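# Otora Tabletop Arm

The Otora is a single arm with a two-finger gripper, made by Prindateck for kitchen counters and packing benches. It picks up loose items one at a time and sets them down where they belong. Reach is 900 mm from the center of the base.

**What it can do today**

- Clear bowls, cups and whole fruit from an open surface
- Move items from a counter to a tray or bin
- Sort parts up to 200 g on a bench with steady lighting

**What it can't do yet**

- Wash dishes, or judge whether they are clean
- Handle wet glass or sharp knives
- Work safely next to small children or pets
- Keep up with a person. Clearing a table in our Roswood test kitchen takes the arm 118 seconds, and most adults finish the same table well before that.

Flat things are the hard part. A bowl has a rim to grab. A fork lying on a board gives the fingers very little to get under, and the arm may need several tries. If you want a machine that takes over the kitchen after dinner, wait. If you have a bench where the same eight kinds of items come through all day, the Otora is worth a trial now.

**In the box:** arm, gripper, table clamp, power supply, spare finger plates, printed setup guide.

**Setup:** Clamp the base to a level surface, plug it in and run the reach check before placing anything on the table. Leave open space between items on the first runs.

**Trials:** Shop-floor trials last 8 weeks and include one site visit. Home units are not for sale at this time. 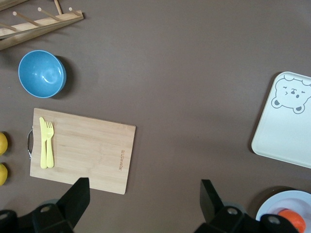
**E. Politis**
*Product Manager, Prindateck*

The yellow knife and fork on the cutting board are the kind of pick I would watch closely in a trial. The blue bowl is an easier place to start.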